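Jaw comparison, Prendo needle driver vs. the older Hawthorne set

Colleen wants a recommendation on jaws before we order for September. Same suture task on both sets, me on the console, Aaliyah swapping instruments and logging grip force. Controller gains left alone from last week.

Started with the Hawthorne pair. Closing is smooth but the last few degrees feel mushy through the handles. Thread holds as long as the pull stays in line with the jaw. Pull across it and it creeps. 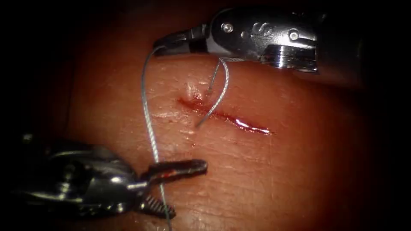 Logged peak grip at 138 counts on the Hawthorne before the current limit kicked in. Carter's note from the bench test has it higher, so either the cable has stretched or he had the limit raised. Need to ask him which.

Wrist pitch has play in it too. I end up correcting twice for every throw, and the correction is what makes me drop the tail. Aaliyah tried a lower motion scale and it helped some, at the cost of a lot of clutching.

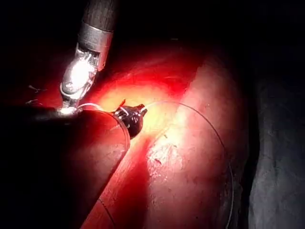

Depth is the other problem. With the Brulora camera close in, glare off moist tissue hides fine thread. Turned the light down one step, better on the thread, worse in the corners. Exposure lock would probably do more than moving the light. Nermina says the firmware supports it but the menu item is hidden.

Ran the Prendo after lunch. Less play at the wrist, and the jaws close on center every time. The tip is blunter than I like for picking up a short tail.
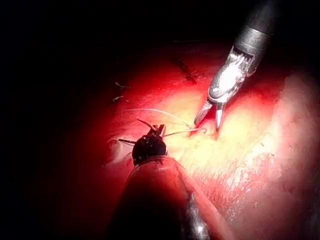
Controller dropped out two times, both with error 3887, both on a fast roll. Restarted and it came back without rehoming. Not jaw related as far as I can tell, since the encoder trace looks clean up to the dropout. Dale has the log files.

Leaning Prendo for the driver side and keeping the Hawthorne as the grasper for now, if a new cable takes out the creep. Want to repeat with heavier thread before I tell Colleen anything.

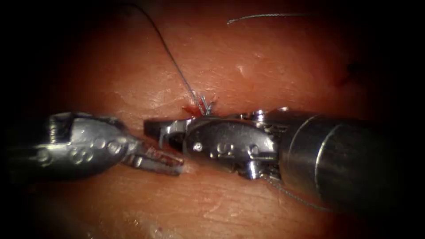
Wovent lab, 5 May 2020

To do:
Retension Hawthorne cable, rerun grip test
Get exposure lock steps from Nermina
Ask Carter about current limit
Slow roll test on controller, then fast, same gains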